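4. Setting Up a Season and Registering Squads

This section covers the creation of a league season in Pullow Fixtures, the entry of clubs, and the registration of players. Complete section 3 (Accounts and Roles) first. You need the League Secretary role for everything below except 4.3, which a Club Administrator can also carry out.

4.1 Create the season

1. Open League > Seasons and select New.
2. Enter a season name. The name prints on team sheets and cannot be changed after the first match is confirmed.
3. Set the opening and closing dates. For a league that finishes in June, set the closing date to the last day of the month so that rearranged matches can still be entered.
4. Select the default match day and kickoff time. Midweek divisions normally use Thursday.
5. Select Save as Draft. Clubs cannot see a draft season.

Note: To reuse last year's settings, select Copy From in step 1. Points rules, tiebreakers and squad limits are copied. Players and suspensions are not.

4.2 Add clubs to a division

1. Open the draft season and select Divisions.
2. Select Add Division and enter the number of clubs. The minimum is two.
3. Drag each club from the left column into the division. A club with more than one team appears once for each team, for example Giton and Giton Reserves.
4. Assign a home ground to each team. If two teams share a ground, tick Shared Ground on both entries. The scheduler then avoids home matches for both on the same day.
5. Select Check. Any team without a ground is listed in red.

Caution: Removing a club after the fixture list has been published deletes all of its matches, including those already played. Use Withdraw Club instead, which keeps the results on record and applies the points rule chosen in 4.5. 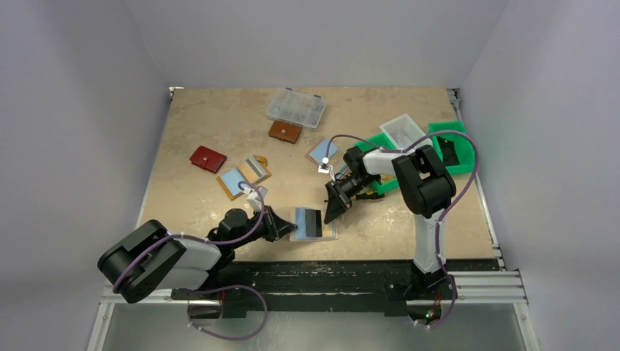 4.3 Register players

1. Open the team page and select Squad > Register.
2. Type the player's family name. If the player has been registered before in any Pullow league, a match is offered. Check the date of birth before accepting it.
3. For a new player, enter the full name exactly as on the proof of age. Accented letters are supported and should be kept (Dương, not Duong). The search finds both forms.
4. Choose the registration type: Full, Loan or Trial.
5. Enter a shirt number, or leave the field blank if the league does not use fixed numbers.
6. Select Submit. The status changes to Pending until the League Secretary approves it.

A registration approved after the cutoff time on match day takes effect from the next match. The default cutoff is 9 a.m.

Note: A player on loan stays in the parent club's list, shown in gray, and cannot be picked by that club until the loan ends or is recalled.

4.4 Import a squad list

Large leagues can load players from a CSV file – one row per player, with the column headings shown in Appendix B. Each file may hold up to 1,000 rows. The Clalden league, with 2,695 registered players, splits its list by division.

1. Select Squad > Import and choose the file.
2. Review the preview. Rows with errors are skipped and written to a separate file.
3. Select Confirm.

Caution: An import cannot be undone once the first team sheet has been submitted. Export the current list before you begin.

4.5 Set points and tiebreakers

1. Open Rules > Points.
2. Enter the values for a win, a draw and a loss.
3. Arrange the tiebreakers in order. The default order is goal difference, goals scored, then head-to-head result.
4. Under Withdrawn Clubs, choose Keep Results or Void Results.
5. Select Save, then Publish Season.

Questions about league rules go to your own association. For errors in this section, write to Alistair Menzies at the documentation desk and give the section number and the software version shown under Help.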